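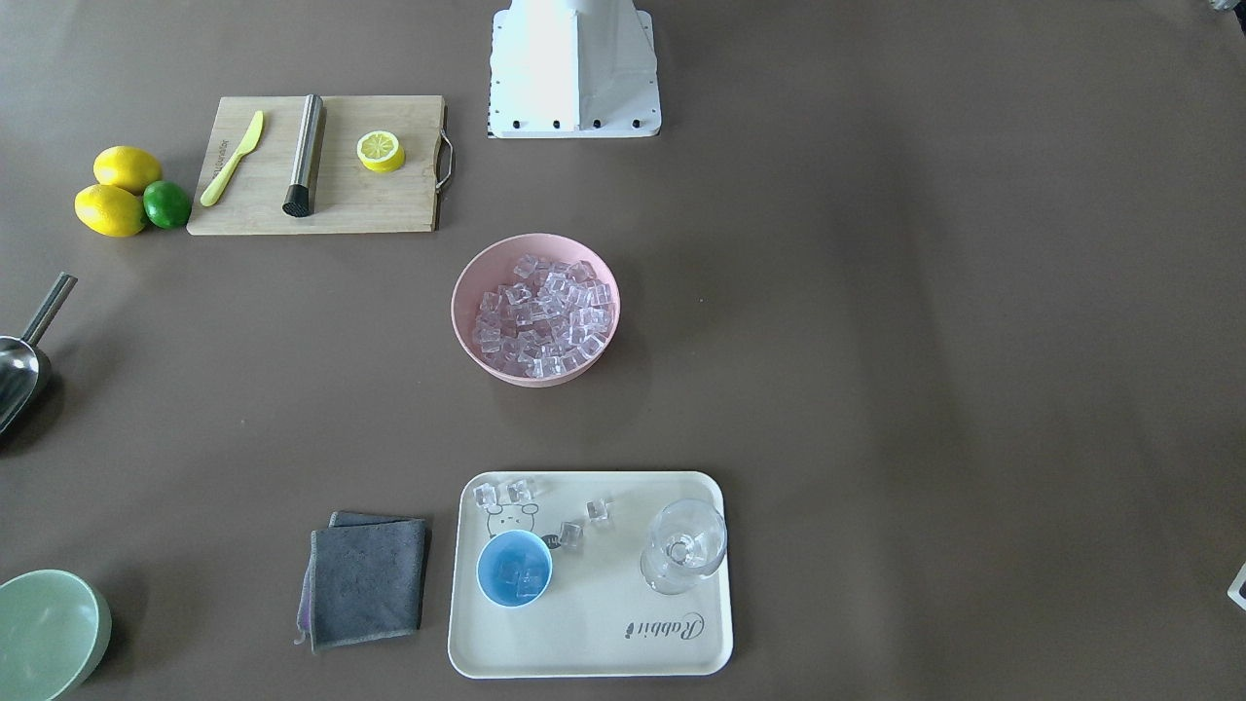 Carrying the lease past July would be, in the words of the director of the Fostton Home Cooking Program, "the easy part." The harder task is deciding what a public cooking course ought to teach, and to whom.

The program is run by the Desero Foundation from its teaching rooms on Rerneck Street. In the past year it enrolled 734 adults, most of them residents of Fostton and the townships to the east. Of that number, 106 were over the age of 70, a group the foundation had not planned for when the course was first drawn up.

"We wrote a syllabus for young parents," the director said. "Then we had widowers who had never boiled an egg, and they were among the most regular students we had. The syllabus had to change."

The revised course lasts 4 weeks. Bread and pastry have been dropped from the opening sessions in favor of soups, beans, eggs and one-pot suppers. Portions are written for one or two people, and each recipe states how long leftovers may be kept. The director described the last change as overdue. "A recipe that feeds six is not much use to a person who lives alone and has a small freezer."

Asked about cost, the director said that the fee would remain at 73 dollars for the full course and that students receiving food assistance would continue to attend without charge. Ingredients are bought through the Bright grocery cooperative, which sets aside dry goods for the program each month. Fresh produce is bought locally when the price allows.

The director was more guarded on the subject of nutrition advice. Instructors do not comment on a student's weight or medical diet, and questions of that kind are referred to the county clinic. "Our staff are cooks. They can show someone how to make a good meal with less salt. They should not be telling that person what his doctor ought to have said."

An evening section for shift workers is under review. The foundation has received requests for it in each of the last two terms, but bus service to Rerneck Street ends early, and the director said that no section would be announced until transportation had been settled with the city.

Applications for the next term are accepted at the foundation's front office and by mail.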